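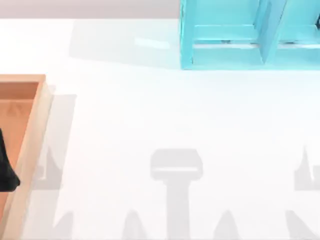
The simulated bench, with the tray on the left and the turquoise rack at the upper right.

Gripper Week, in Pictures (and a Lot of Words)

Hello again! I promised a gallery from the gripper comparison and this is it, a bit thin on pictures and heavy on chatter, which anyone who has read this blog before will be used to. I've been running two pairs of grippers against each other in simulation, on the same twin-arm setup, with the same tray-and-rack layout, and I kept notes in a text file that got so messy I had to read it twice to work out what I'd meant.

The contenders are the Killey, a parallel-jaw gripper with long tapered fingertips, and the Erketti, which is shorter, wider in the palm and has a lot more squeeze to it. I wrote both models up for the simulator from the makers' drawings, so if a finger angle is off by a hair, blame me and not them. Both run on the Pimiro controller, which I like very much, apart from its habit of forgetting my joint limits every time I rename a project. (I rename projects constantly. It's a problem.)

The job is a plain one. Reach into the tray, take hold of a small part, carry it across the table and set it down in the rack. Then the next one, and the next, with the arms taking turns. I gave each gripper 1000 attempts, which sounds like a heroic amount of work until you remember that I pressed a button and went to make soup.

I set the middle of the table up as a handover zone. On the short runs one arm does the whole trip on its own, but on the long ones the left arm brings the part to the middle and the right arm takes it from there. The Killey loves a handover. Those narrow tips slide in next to the other arm's fingers with room to spare, and I could bring the two wrists closer together than I'd planned. The Erketti wants elbow room, so I had to turn one wrist a quarter turn before every pass, and that slows the whole thing down.

I scored the runs by misses, meaning a dropped part, a bumped wall or a grip that never closed properly. The Killey had 112 of them. The Erketti had 408, and before anybody writes in, yes, I reran it! The first time through I'd left the closing speed set for the Killey and it was knocking parts over before it could grab them. The 408 is from the second go, with the speed turned down, so it's a fair number as far as I can make it one. Most of those misses came at the tray walls, where the wide palm catches the rim on the way down. Out in the open it almost never lets go of anything.

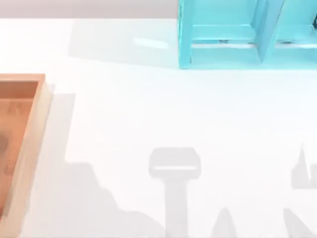

Same table, same two arms, another camera check.

Camera placement ate more of my week than the grippers did. I had three candidate views loaded, all in the simulator, and I wanted one that would let me judge finger spacing without flipping between windows all day. I kept coming back to this kind of view, where the arms stay out of sight and you read them by their shadows on the white tabletop. It grew on me! The T-shaped one in the bottom center has a lighter stripe across its head, and I've started using that stripe as my quick check on a wrist, while the spiky one coming in from the right edge is handy for the fingers. It won't replace the joint readouts, of course, and I wouldn't measure anything from it, but for a glance while I'm scrolling through saved stills it does nicely.

The catch is that it leaves you guessing about height. A shadow can look perfectly lined up while the gripper is still well above where it should be, and with one light there's no second shadow to check against. I tried adding another light on Wednesday and got a tangle of overlapping gray that I couldn't make sense of at all. Took it straight back out. If you have a good trick for this, please leave it in the comments, because mine at the moment is "open the side view and sigh."

The other thing I looked at in these views was the rack. It's a glossy see-through sort of turquoise, and I was worried the renderer would make a mess of it, but the small dark shapes inside still show up well enough for me to spot them. What I don't get from this angle is the whole rack, as it runs out of view at the top and on the right. For placing tests I switch to a camera mounted higher and farther back. I'd have liked one view that did everything, and I gave up on that idea somewhere near the end of the week.

A few loose notes, for people setting up something similar:

Set the closing speed separately for each gripper and write it down somewhere. See above, regarding soup and wasted runs.

White tabletops are lovely for shadows and awful for exposure. I brought the camera brightness down one notch from the Pimiro default and stopped squinting.

Long fingers bend more than you'd think. I had the Killey modeled as perfectly stiff at first and its results were suspiciously wonderful. Adding a little flex brought them back to earth, and the 112 is with the flex included.

If your two arms share a handover zone, give one of them priority. Mine both waited politely for each other for an entire evening — a whole log file of nothing but waiting.

So which would I buy? For this job, the Killey, and I don't think it's close. Trays have walls, and slim fingers get along with walls. If you're picking up bigger, heavier things from an open surface I'd lean the other way, and I do have a soft spot for how firmly the Erketti hangs on once it has something. I might try it again with narrower fingertips bolted to the same palm, if I can find a drawing of the mounting holes that isn't blurry.

Next up is the Chantharasri wrist adapter, which is supposed to let me swap grippers without redoing the calibration. I have the model half built and it currently spins backward. The plan is to have it sorted in April, and I'll put up another gallery then, hopefully with the arm turning the right way.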